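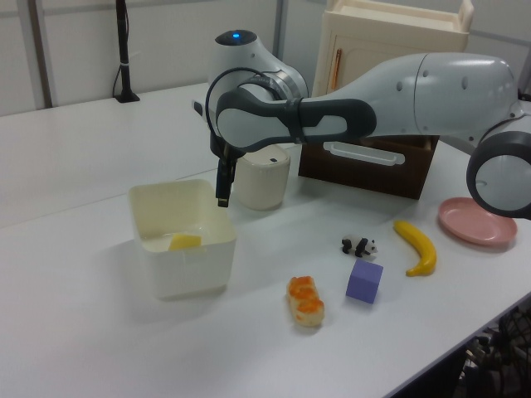
Ticket 71: Stakska toy cabinet, door swings open after closing

Status: Closed
Opened: August 28, 2025
Product: Stakska toy cabinet, cream, single door
Other items on the ticket: brown wooden box with white handle, Plekari play food
Opened by: Casimiro Mateos
Handled by: Clikden support desk

Problem as reported

The door on the cream cabinet does not stay shut. I push it closed with one finger, it sits flush for a second or so, and then it drifts open again. It started in July. Before that it closed fine and stayed closed.

The handle is the thin orange-brown one that runs up and down the door near the left edge. It feels a little loose when I pull on it, but I don't know if the two things are connected.

Second item, less important: the brown wooden box that sits in front of the cabinet used to slide in and out under a shelf at our old place. Now it stands on the table by itself. I would like to know if the white handle on the front can be taken off and put back on, as one of its screws squeaks.

Nothing has been dropped. The cabinet has been on the same white table the whole time.

Clikden, reply 1

Thanks for the details. A few questions before we send any parts.

Does the door drift open when the cabinet is empty, or only when there is something in it?
Is there a small metal disc on the inside of the door, near the handle side? It should be the width of a shirt button.
Does the cabinet rock if you press on the front corners of the top?

Please don't tighten the handle yet. The handle screws come through to the inside, and if they go in too far at an angle they can push on the magnet block.

Customer, reply 1

Empty: it still drifts open, but slower. With the play food in it, it opens right away. We keep most of the Plekari pieces on the shelf and the rest in the white bin.

Metal disc: yes, it is there. It is not scratched or bent.

Rocking: no. I pressed on all the corners and it stays put. I also slid a sheet of paper under each one and it didn't go in anywhere.

Clikden, reply 2

Please try these in order and stop when the door holds.

Step 1. Take everything out of the cabinet. Put it in the white bin or anywhere else out of the way.

Step 2. Wipe the metal disc and the magnet with a dry cloth. Crumbs of modeling dough are a common cause. They dry hard and hold the disc away from the magnet.

Step 3. Open the door all the way and look at the hinge side. The gap between door and side panel should be the same at the top and the bottom. If the gap is wider at the top, the top hinge screw has backed out. Turn it in by hand with a small Phillips screwdriver until it stops, then no further.

Step 4. Check the ends of the handle screws from the inside. They should be level with the wood or just under it. If one sticks out, back it off a half turn, hold the handle straight, and turn it in again.

Step 5. Close the door gently and leave it for a few minutes.

Customer, reply 2

Step 1 done. Everything is out.

Step 2 done. There was some gray fluff on the magnet and no dough. The door still drifted.

Step 3: the gap was wider at the top. The top screw took a little more than one full turn. After that the door closed and held, but I could still pull it open with almost no effort, less than I remember.

Step 4: the lower handle screw was sticking out on the inside. I could feel it with my thumb. I backed it off and put it in straight. The handle is tight now and doesn't wobble.

Step 5: held while empty. Then I put the food back and it opened again after I bumped the table. One of the longer pieces, the one with the orange bumpy top, was leaning on the inside of the door. I moved it to the back of the shelf and the door has been fine so far.

Do I still need a new magnet? And what about the wooden box?

Clikden, reply 3

The magnet may be weak. We will send a replacement so you have it. Part name is Manolakis catch, small, pack of 2. You only need one for this door. It presses into the same hole as the old one. Pry the old one out from below with a butter knife wrapped in tape.

The cabinet shelf is rated for 200 grams per section. Plastic play food is well under that. Wooden play food is heavier and can go over it if you stack it up, so check if you have mixed sets.

On the box: yes, the white handle comes off. Undo the screws from inside, rub a little candle wax on the threads, and put them back. Don't use cooking oil, it soaks into the wood and leaves a dark spot. The box can stand on a table by itself without the shelf.

Customer, reply 3

The catch arrived and I put one in. The door closes with a click now. I bumped the table on purpose a few times and it stayed shut with the food inside.

Waxed the handle screws on the box. The squeak is gone. The spare catch is taped to the back of the cabinet.

You can close this.

Clikden, closing note

Cause: top hinge screw backed out, lower handle screw proud on the inside, weak magnet.
Fix: both screws reset, catch replaced.
Parts sent: Manolakis catch, small, one pack. No charge.
Follow-up: none requested.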